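Notebook, kitchen counter work
2/7/25

Question for this block: can the arm clear and reset a counter without someone stepping in? The board is the first item. It is flat and heavy, with little for two fingers to close on, so the approach angle matters more than grip force. Start pose is open fingers over the wood, wide gap, then down to the rim.

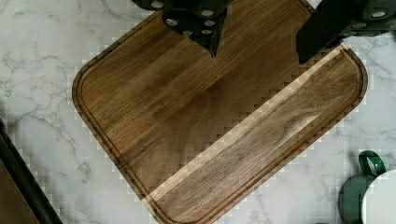

Gwenaël Marty
Manipulation, Skitira bench

Wrist view is weak on edges. The groove and the rim read as one line to the planner, and dark wood under the finger shadows makes it worse. Adi wants to seed the depth from the fixed camera. Agreed, but log both.

Layout stays as it is: toaster, oven, canisters, paper roll, pot. Dokeo was tuned on tidy counters and I would like figures from a crowded one. Run 416 is the reference. Limit is 40 seconds per item, 2 retries, then mark as failed.

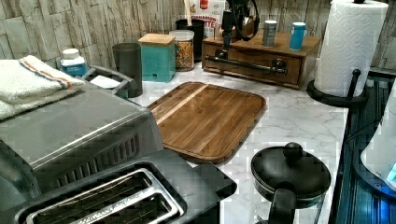 A person does this job without looking. For us most of the time goes on planning round the neighbours, and very little on the lift. Adi Liem has the collision margins; ask before changing them.

Tea box next. The slot handle should suit the gripper better than anything else out there.
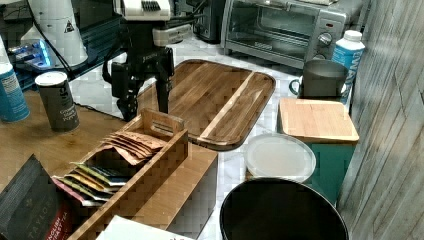
Gripper open above the tea box, board behind.

To do: rerun item 7 with the wider margin, send logs to Teoh.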